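프라논, 양팔 로봇용 다지(多指) 핸드 비교 시험 착수… 주방 환경에서 손·제어기 조합 검증

읽는 시간 3분
인쇄 | 이메일로 보내기

2019년 6월 18일 — 서비스 로봇용 부품 업체 프라논(Pranon)이 양팔 로봇에 장착하는 다지 핸드와 제어기의 비교 시험에 들어갔다. 시험 장소는 엔도스덴(Endosden) 실증 주방. 제어기는 그랄베르그(Grallberg)와 쿠수마(Kusuma) 제품 2종, 핸드는 프라논의 자체 모델이다.

시험 목적은 단순하다. 같은 손에 제어기만 바꿔 끼웠을 때 파지 결과가 얼마나 달라지는지 보는 것. 지금까지는 핸드 업체가 핸드 수치만 내고 제어기 업체는 제어기 수치만 냈다. 구매 담당자 입장에서는 둘을 붙였을 때의 자료가 없었다.

과제는 음료 정리. 병과 캔을 조리대와 서랍 사이에서 옮기는 작업이다. 총 51개 동작으로 쪼개서 기록하며, 동작 하나당 최대 30회 반복한다. 영상은 로봇 머리 쪽 카메라 시점으로 남긴다.

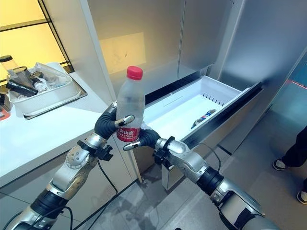
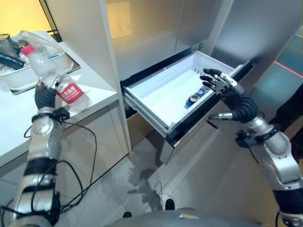
양팔 시험 중. 왼손은 병, 오른손은 서랍 쪽
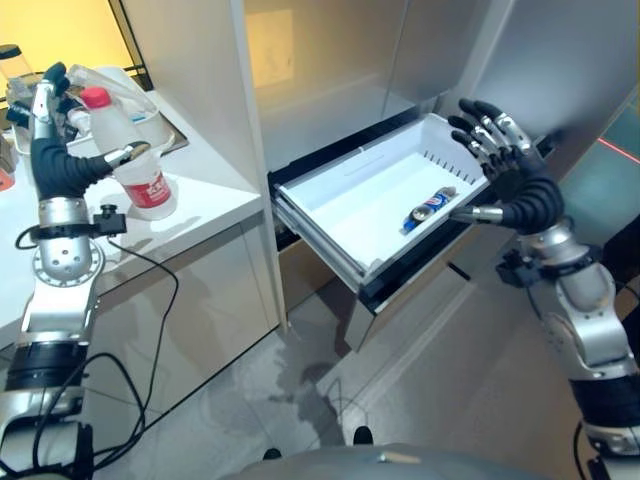 프라논이 이번 시험에서 가장 신경 쓴 부분은 두 손의 역할 분담이다. 한 손 파지 성능은 이미 사내 시험대에서 따로 측정했고, 남은 문제는 한 손이 물건을 쥔 채로 다른 손이 별도 동작을 준비할 때 나타나는 힘 변동이다. 왼손이 빨간 뚜껑 병을 쥐고 있고 오른손은 손가락을 벌린 채 서랍 앞 모서리 위, 옆으로 누운 파란 캔 가까이에 가 있는 마지막 장면 같은 자세가 바로 그 경우. 제어기가 오른손 경로를 계산하는 동안 왼손 쪽 힘 명령이 늦어지면 병이 미끄러지거나 반대로 찌그러진다. 얇은 플라스틱 병을 과제에 넣은 것도 그래서다.

시험 책임자 임케 토이버(Imke Teuber)는 "딱딱한 시편만 잡아서는 제어기 차이가 거의 안 보인다. 얇은 병은 바로 티가 난다"고 말했다. 누운 캔도 까다롭다. 세워진 캔은 옆에서 감싸면 되지만 누운 캔은 위에서 접근해야 하고, 서랍 벽 때문에 엄지가 들어갈 공간이 줄어든다. 토이버는 "엄지 각도가 조금만 틀어져도 서랍 테두리에 먼저 닿는다. 첫 주에 제일 많이 본 오류"라고 덧붙였다.

기록 항목은 다음과 같다.

- 파지 성공 여부 및 유지 시간
- 손끝별 접촉력
- 두 팔 사이 명령 지연
- 서랍 등 주변 구조물과의 접촉 횟수
- 작업자 개입 여부

현재까지 쌓인 기록은 2707건. 두 제어기 모두 같은 핸드, 같은 배선, 같은 물품 배치로 돌린다. 케이블 처리는 중간에 한 번 손봤다. 팔 바깥으로 늘어지는 케이블이 손목 회전을 방해할수 있다는 지적이 나와 고정 위치를 바꾸고 그 이전 기록은 비교에서 뺐다.

제어 소프트웨어를 맡은 고피나트 탐피(Gopinath Thampi)는 중간 수치 공개 요청에 대해 "아직 이르다. 한쪽 제어기가 병에서 앞서고 다른 쪽이 캔에서 앞서는 상태라 지금 순위를 내면 오해만 생긴다"고 선을 그었다. 물품 종류를 늘리면 순서가 바뀔 가능성도 있다고 했다.

쿤 판아커르(Koen Van Acker) 프라논 사업개발 이사는 "고객이 묻는 건 손가락 개수가 아니다. 우리 제어기에 붙이면 되느냐, 며칠 걸리느냐다. 그 답을 자료로 주려고 한다"고 밝혔다. 실패 기록도 성공 기록과 같은 형식으로 공개한다는 방침이다.

결과 보고서는 8월 발표 예정. 보고서에는 과제별 파지 기록, 제어기별 설정값, 그리고 핸드 장착 절차가 포함된다. 원본 영상은 신청 기관에 한해 별도 제공하며 신청 방법은 보고서와 함께 안내된다. 다음 단계로는 유리병과 손잡이 달린 용기를 검토 중. 일정은 미정이다.

프라논 소개
프라논은 서비스 로봇용 핸드와 손목 부품을 개발·공급한다. 주요 제품은 다지 핸드, 손목 브래킷, 힘 감지 손끝 모듈 등이다.

언론 문의: 프라논 홍보팀 웬디 버킷(Wendy Birkett)
자료 요청시 소속과 용도를 함께 적어 주시기 바랍니다.

이 사이트는 이용 편의를 위해 쿠키를 사용합니다. 계속 이용하시면 쿠키 사용에 동의하는 것으로 간주됩니다. [동의] [설정 변경]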